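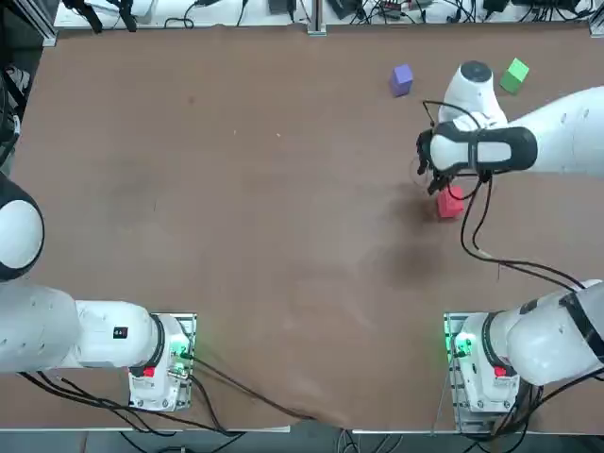 Fig. 1. Three foam cubes on a brown tabletop.

Unit 7: Volume, Density and Dimensional Weight

These notes go with the Friday lecture for the packaging and shipping course. Bring a ruler marked in centimeters and a calculator.

7.1 Volume of a box

Volume is length times width times height. Use outside measurements when you are working out shipping space and inside measurements when you are working out what will fit. Mixing the two is the most common error in the homework.

A carton measuring 24 cm by 12 cm by 9 cm on the outside has a volume of 2,592 cubic centimeters. If the board is 0.5 cm thick on every side, each inside measurement is 1 cm smaller: 23 by 11 by 8, or 2,024 cubic centimeters. On a small carton that difference matters.

7.2 Density

Density is mass divided by volume. Write the units every time. An answer of 0.03 with no units gets half credit.

Packing foams are mostly air, so their densities are low. Two foams can have the same density and still behave differently under load, so density alone does not tell you how well a foam will protect a product. We return to this in the unit on cushioning curves.

Worked problem. A Zellton sample block has a volume of 599 cubic centimeters and a mass of 11.98 g. Density = 11.98 / 599 = 0.02 g per cubic centimeter, or 20 kg per cubic meter.

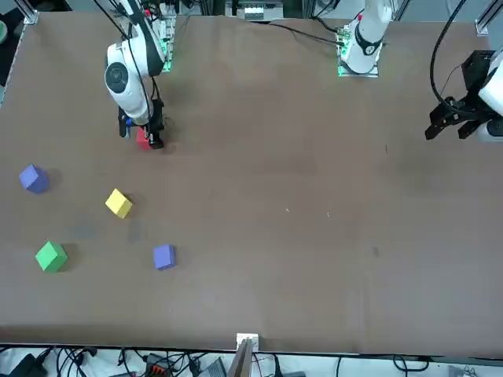
7.3 Dimensional weight

Carriers have limited space as well as limited weight. A large, light parcel may be billed on its size. The billed weight is the larger of these two figures:

Actual weight, from the scale.
Dimensional weight, which is volume divided by the carrier's divisor.

For this course we use the Plivow rate sheet, with a divisor of 5,000 cubic centimeters per kilogram. A parcel of 40 by 30 by 25 cm has a volume of 30,000 cubic centimeters and a dimensional weight of 6 kg. If it weighs 2 kg on the scale, it is billed at 6 kg.

Round measurements up to the next whole centimeter before multiplying. Do not round the volume.

7.4 Practice

1. A Lallano carton has an outside volume of 2784 cubic centimeters. Its base is 16 cm by 12 cm. Find the height.
2. A foam block measures 10 by 10 by 5 cm and has a mass of 15 g. Find the density in kg per cubic meter.
3. A parcel measures 49.2 by 39.5 by 20 cm and weighs 7 kg. Find the billed weight.

Show all steps. Read the Ekström handout on corrugated board before the next class.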